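Home Reviews Kitchen Laundry Work Gear About Contact

Ovine Lill Cushioned Work Socks: Two Months In

I did not plan on ever having opinions about socks. But I'm on my feet all day on hard floors, I turned a certain age, and my heels started talking to me every night when I got home. So back in October I finally spent real money on the Ovine Lill, the mid-height one with the cushioned sole, and I've been wearing them ever since (I bought four pairs, so yes, laundry happens).

They come folded in a plain paper sleeve, no plastic hooks, no little sticker that ends up on your carpet. I got two pairs in charcoal and two in a color they call oat, and I'd skip the oat if you're anywhere near dust. Mine looked grubby by the first weekend and they've never come all the way back.

The fit is the best part. I'm between sizes in almost everything and I went with the larger one, and the heel pocket still sits where my heel is, which my old Gomico six-packs never managed. Those would twist halfway around by lunch. The Lill stays put! The band at the top is wide and soft and leaves only a faint line, even after a long shift.

Cushioning is good but it's not a miracle. You get a thick loop under the heel and the ball of the foot and then it thins out through the arch. On concrete I noticed the difference right away in my heels, less so in my knees – that's probably a shoe problem, or a me problem.

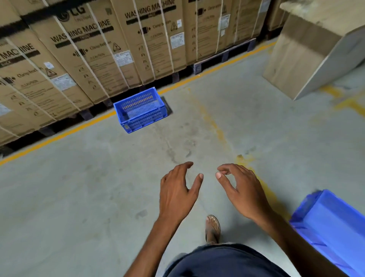

Damián Vergara wrote in to say that he'd had the opposite luck with the sizing, and that the larger pair bunched up under his toes until he swapped it for the smaller one. He also thinks the wool runs too warm for anyone working indoors, and he only wears his from the first frost on.

I can't argue with him on the warmth. They are warm socks. If your building is heated you'll want the thin version, and I may get a pair of those for spring. On the bunching, I went back and checked mine after reading his note and I still don't get any, but I do have wide feet, so maybe I'm filling up the room he isn't.

Washing them is where I have a complaint. The sleeve says cold wash and dry flat, and I don't know who has the space to dry socks flat. I hung mine over the shower rail and they were still damp the next morning, every time. One pair went through the dryer on low by accident and came out a bit shorter in the foot but still wearable. I wouldn't do it twice.
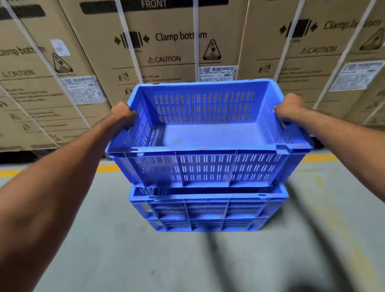
Reading time: 4 minutes

Now the wear. After two months there's some pilling at the heel on all of them and one thin spot by the big toe on the pair I reach for most. No holes. For comparison, I've got an old pair of Altwood boot socks that are scratchy as anything and have outlived two pairs of boots, and I don't think the Lill is going to match that. It's a softer yarn and you can feel it.

Smell, because somebody always asks: very little. I got two days out of a pair on a camping weekend and my tent mate did not complain.

Would I buy them again? In charcoal, yes, and I'd wait for a sale. My sister has already stolen one of the oat pairs and she can keep it.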